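Notebook | Transfers | Tape Log | Equipment | Contact

May, transfer room, Gevport
Entry 919

Started on the Hennessy reels at 9:40. These are the club recordings from the singer's first two seasons, before the Cendance contract. Box labels give song titles and no dates. Tudur Pritchard has the set lists and will match them to the reels when he's back.

Reel 1: quarter-inch, full track, 7.5 ips. Acetate base. Slight vinegar smell on opening, edge curl along the first few turns, flat after that. Azimuth set by ear on the hi-hat, then checked on the phase meter. Played through once without stopping. Level drops on the left side of the stage mix when the band comes in, which is on the tape and stays as is.

Reel 2: same stock. Two splices failed on the slow wind. Old adhesive had bled onto the next layer. Cleaned, re-spliced with fresh tape, left 30 minutes under light tension, played fine. The second splice falls in the middle of a spoken introduction. A word is missing there and I don't think it's our doing, as the tape ends were cut clean at an angle.
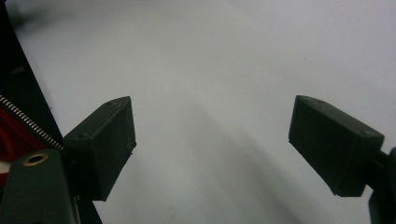
Speed is still the open question. Reel 2 plays sharp against the released single by a little less than a semitone. Hum on the tape reads 3 Hz above where it should be if the mains reference is right, and correcting for that brings the piano close to concert pitch. Reel 1 needs no correction. Either they changed machines between sets or the Geneneo deck was drifting. Maiara Lins thinks it was the deck. I have made the flat transfer at nominal speed and put the corrected copy in a separate folder with the ratio in the file name.

Reel 3: not played. Sticky on the first turn and squealed at the guides. Set aside until we know the base and binder. Do not bake before checking, since the box may not belong to the tape.

Noise floor on the transfer chain measured again after lunch with the 100 Hz high-pass out. Same as last month. Left the filter out for all masters.

To do: ask Tudur whether the encore was sung twice that night. There are two takes on reel 2 with different endings and applause after both. Order leader tape. Replace the left guide roller before reel 4.

Recent entries
Entry 918: Head wear on deck B
Entry 917: Radio session discs, second pass
Entry 916: Shelf list for the Cendance boxes
Entry 915: Leader tape and splicing block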